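How to Re-Wax a Canvas Jacket at Home

My old Kandwood field jacket has been through 13 winters, and every spring I get to do one of my favorite jobs of the whole year: putting the wax back in. I know that sounds like a chore, but it's such a satisfying one! You start with a stiff, tired, blotchy thing and finish with a coat that beads rain again and smells faintly like a candle shop.

I usually do mine in April, when I'm done wearing it every day but the weather isn't hot yet. You'll want an evening for the waxing itself and then a couple of days when you can leave the jacket hanging somewhere.

What you need

A tin of wax dressing (I use the soft kind from Bisden, but any dressing meant for waxed cotton is fine)
An old saucepan and some hot water
Two clean sponges or lint-free rags
A soft brush
A hair dryer
Newspaper or an old sheet for the table
A sturdy hanger

One 200 ml tin does a hip-length jacket with a bit left over. If yours is long, or it hasn't been touched in years, get two. Dry canvas drinks the stuff.

Cleaning it first

Empty the pockets. All of them, including the one inside that you forgot you had (I found a ferry ticket and half a granola bar in mine last time). Then hang the jacket outside and brush off the loose dirt, working from the collar down. Get into the seams and under the flaps, where grit likes to sit.

For anything that's stuck on, use a sponge with cold water. Cold water only, no soap, no detergent, and please keep it out of the washing machine. Hot water and soap will pull the wax out unevenly and you'll be fighting pale streaks forever. I learned this with a Wegener vest that I loved very much.

Let it dry all the way. Overnight is usually enough, longer if your house is damp.

Finding the dry spots

Hold the jacket up near a window and look for places that are lighter and duller than the rest. The elbows, shoulders and cuffs go first, and then the fold lines across the back. Rub a bit of the cloth between your fingers too - waxed areas feel slightly tacky, and worn ones feel like plain old canvas.

If only the shoulders and elbows are dry, you can do those alone and skip the rest. I almost always end up doing the entire thing anyway, just because it's fun once you get going.

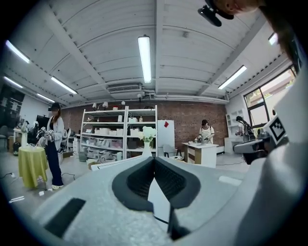
Warming the wax

Take the lid off the tin and stand it in a pan of hot water, with the water coming halfway up the side. Leave it until the wax turns clear and runny. It goes cloudy again pretty fast once it cools, so keep the tin in the water while you work and top up with fresh hot water when it starts to thicken.

Don't put the tin straight on the burner. Wax can catch fire, and you don't need that much heat anyway.

Putting it on

Lay the jacket flat on your newspaper and button it up. Dip a corner of the sponge in the wax, wipe off the extra on the rim, and rub it into the cloth in small circles. Thin coats! It's so tempting to slather it on, but a heavy coat just sits on top and comes off on your car seat.

I go in the same order every time: back, shoulders, sleeves, front, then collar flap and pockets. Seams get a second pass, as that's where the rain sneaks in. Stay off the corduroy on the collar, the lining, and the insides of the handwarmer pockets. Zippers don't need any either, although a tiny rub along the teeth won't hurt.

The hair dryer part

This is the best bit. Set the dryer to medium and move it slowly over one panel at a time, a few inches off the cloth. You'll see the wax go glossy, then sink in and turn even. Chase any pale streaks with a clean rag while everything is still warm. The color comes back so deep and rich that I do a sleeve and then just stand there admiring it for a minute.

My friend Þröstur Bjarnason skips the dryer and leaves his jacket in the sun on a hot windowsill. It works, but it takes all afternoon and you get less control over the folds.

Hanging and waiting

Put it on the hanger, away from other clothes, and leave it for at least 24 hours. I give mine 40, mostly so I can wax it on Friday evening and forget about it until Sunday. If it still feels greasy after that, go over it once more with the dryer and wipe it down with a dry rag.

Be a little careful the first few times you wear it. Light-colored sofas and leather bags can pick up some wax, and so can a friend's white sweater if you're a hugger.

Leftover wax keeps for years with the lid on tight. I store mine in a Grumitz cookie tin with the sponges, labeled in very big letters so no one goes in there looking for a snack.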